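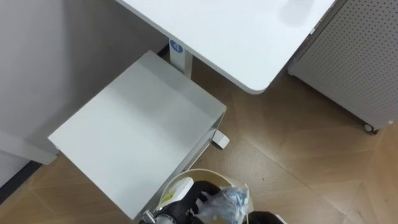
Notes for the budget talk, Zdeňka Danko. July 2025.

Start slowly. Say thank you to Dekance for the room.

First point. When we planned the purchase for our office floors, we looked only at the price of the robot. This was our mistake. The arm and the grippers were 6 lines in the offer from Dirkis. My final sheet had 17 lines. Read some of them aloud: spare finger pads, charging place, insurance, training hours, transport, extra waste bags.

Explain the task. The robot must take the bag out of the wastebasket. The baskets stand beside desks and cabinets, so two arms need space to work there. Please measure this space before you ask for an offer. We measured after, and paid Okell for a second visit.

(Pause here. Ask who has measured already.)

Second point, the desks. We put a number label on the leg of every desk, so the work list and the room plan use the same numbers. The labels cost very little, but the person who makes the plan needs time, and this time must be in the budget also. We have 133 desks. I wrote zero hours in the first version.

Third point, rent or buy. Hellwig offered rent by the month with 30 days of notice. Dirkis offered only sale. We decided to rent until October and then compare again. Show the two columns, do not read all the numbers.

If they ask about service: the contract must say who pays for travel. Ask for this in writing.

If there is time, tell about the customs paper. If not, go to questions.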